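Die Kollegin mit den zwei Fingern

Wie ein Balsamversender seinen Packraum umbaut und was die Menschen dort davon halten

Es riecht nach Bienenwachs und ein bisschen nach Kampfer, wenn man bei Brellero die Treppe hinaufkommt, und noch bevor ich meine Jacke losgeworden bin, habe ich schon einen Becher Kaffee in der Hand. Die Packleiterin, mit der ich verabredet bin, möchte ihren Namen nicht in der Zeitung lesen (»sonst rufen mich wieder alle Tanten an«), aber reden möchte sie sehr gern, und sie tut es mit beiden Händen. Brellero verschickt Salben, Cremes und allerlei aus dem Badezimmerschrank an Apotheken und kleine Läden, und seit September gehört zum Packraum ein Greifarm, der Gläser und Schachteln vom Tisch in Behälter legt. Das Projekt heißt Gelura, die Steuerung kommt von einer Firma namens Gritix, und beides wird hier oben ungefähr so ausgesprochen, wie man von einem neuen Nachbarn spricht: freundlich, mit einem Rest Vorsicht.

»Am Anfang habe ich schlecht geschlafen«, erzählt sie. »Wir sind fünf im Packraum, die meisten seit vielen Jahren, und wenn die Chefin zur Besprechung bittet und das Wort Automatisierung fällt, dann rechnet doch jede im Kopf nach, wie alt sie ist und was die Miete kostet.« Entlassen wurde niemand, das stand von Anfang an auf dem Papier, und darauf hatte sie auch bestanden. Vier der fünf sind heute in einem Wechsel eingeteilt: eine betreut den Arm, die anderen packen von Hand, prüfen, kleben zu, und nach der Mittagspause wird getauscht. Die fünfte wollte lieber ganz in den Einkauf und ist dort, wie man hört, aufgeblüht.

Was sich denn am meisten verändert habe, frage ich, und sie überlegt lange, schaut aus dem Fenster, trinkt. »Die Schultern«, sagt sie dann und lacht. »Nein, wirklich. An einem vollen Tag gehen hier 338 Sendungen raus, und das waren früher eben auch 338-mal Hinlangen, Drehen, Ablegen, und meistens noch viel öfter, es liegt ja selten nur ein Teil in der Sendung. Abends konnte ich die Haare nicht mehr föhnen. Jetzt nimmt mir der Arm einen Teil davon ab. Nicht den schweren Teil, schwer ist bei uns ja nichts, aber den ewig gleichen.«

Dafür sei anderes dazugekommen, auch das verschweigt sie nicht. Man müsse anders schauen. Wer zwanzig Jahre lang ein Glas einfach genommen habe, ohne hinzusehen, der solle nun erklären können, wie man es nimmt, wo es rutscht und warum man eine Schachtel besser an der schmalen Seite fasst. Die Einweisung dauerte 90 Minuten und war ihrer Meinung nach viel zu kurz. »Da sitzt ein netter junger Mensch mit Laptop und fragt: Wie machen Sie das denn? Und ich stehe da und weiß es nicht! Meine Hände wissen es. Ich habe es dann ganz langsam vorgemacht und mir selber dabei zugesehen, das war fast ein bisschen feierlich.«

Besonders die eckigen Gläser hätten alle beschäftigt. Runde Dosen verzeihen viel, sagt sie, aber bei sechs Kanten kommt es darauf an, ob man auf den Flächen zufasst oder auf den Ecken, und die glatten Deckel mag sie selbst auch nicht besonders. Bei Kartons wiederum gehe es um den Druck: Eine eingedellte Schachtel schickt die Apotheke zurück, und zwar zu Recht. Über solche Dinge werde jetzt am Tisch geredet, früher habe man dabei Radio gehört. Das Radio fehlt ihr übrigens. Es steht noch im Regal, nur hört man den Arm nicht arbeiten, wenn es läuft, und sie möchte ihn hören.
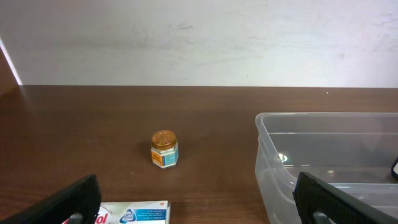 Huamán, am Telefon aus der zweiten Niederlassung zugeschaltet, sieht die Sache etwas nüchterner und meint, man dürfe über den geschonten Schultern nicht vergessen, dass die Betreuung des Arms eine neue Tätigkeit sei und auch so bezahlt gehöre. Wer einer Maschine das eigene Können beibringe, gebe schließlich etwas her. Darüber wird im Haus noch verhandelt, und die Packleiterin nickt so heftig in Richtung Telefon, dass der Kaffee schwappt.

Ob sie den Arm wieder hergeben würde? »Den nicht«, sagt sie. »Aber die Pausen, die wir uns dazu erstritten haben, die auch nicht.« Dann muss sie los, um vier kommt der Fahrer, und auf der Treppe ruft sie mir noch nach, ich solle beim nächsten Mal Kuchen mitbringen.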